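Notebook, February, 4:40 pm

Back on the creator sponsorship tracker after two days of doing other people's slides. The Urrutia activewear deal is finally in the sheet, and wow, what a mess the discount codes are! Same streamer, two codes, one for the storefront and one for her favourites page, and the export lumps them together. I split them by hand (never again, somebody please write me a script).

After the split: 170 orders on the favourites page, 65 on the main store. I'd have bet the other way. Colour swatches on her page are better, maybe that's it?

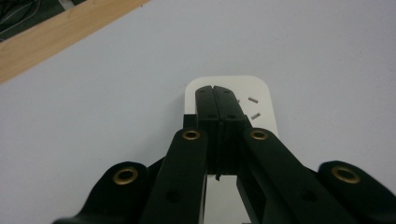
Gripper, fingers together, at the white plate.

Sasance posted their ambassador announcement this arvo, a big glossy video with no code at all, so I've logged it as reach only. If anyone thinks it belongs under sales, come and argue with me, I'm in till six.

Still to do: chase Clondberg for the billboard dates, rename the Zusitz tab (it's still called "test test"), and check whether returns come off the code totals or not. I suspect not, and then the 170 shrinks a bit.

Kettle's cactus again, bring a thermos.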